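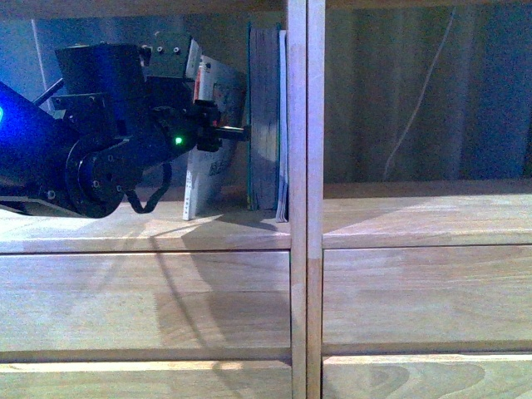
The third book goes in beside the other two.

Rule 29 said a book must be let go only when it was standing by itself. I had read it on the train to Dandcombe, along with the other 63 rules, and I had written "who says?" in the margin.

The Plimano people had put their shelving arm in the reading room, and the library wanted a signature before it opened on Monday. My job was to say whether the arm kept to the code. Whether the code was any good was not on my form.

"It has done 663 books without a fault," said the woman from Plimano.

"What counts as a fault?"

"A breach of the code."

"And who wrote the code?"

She looked at the arm. "We did. With Fonmont."

Fonmont made the motors. I wrote that down too.

The arm brought the book in at a slant, one corner on the shelf, and stopped. It was allowed to stop. Rule 12 let it stop for as long as it liked, provided the light stayed on. I waited. A boy with a school bag waited next to me, until his mother called him away.

"What is it doing?" I asked.

"Checking."

"Checking what?"

"That it's safe to carry on." She said this kindly, as you might to someone's grandfather.

I turned to the back of the code, where the definitions were. Safe meant in line with rules 1 to 64. I read it twice, then I went and found the librarian, who was stamping returns by hand at the far desk, and asked her how she knew when to let go of a book.

"When it won't fall over," she said. "Why, has it dropped one?"

"Not according to this."

She carried on stamping. At ten to four I went back. The woman from Plimano had laid the form on a table with a pen across it – my name was already typed at the bottom, spelt correctly. I crossed out "is safe" and wrote "follows its own rules", and put my initials next to the change.

"Is that allowed?" she said.

I told her to look it up.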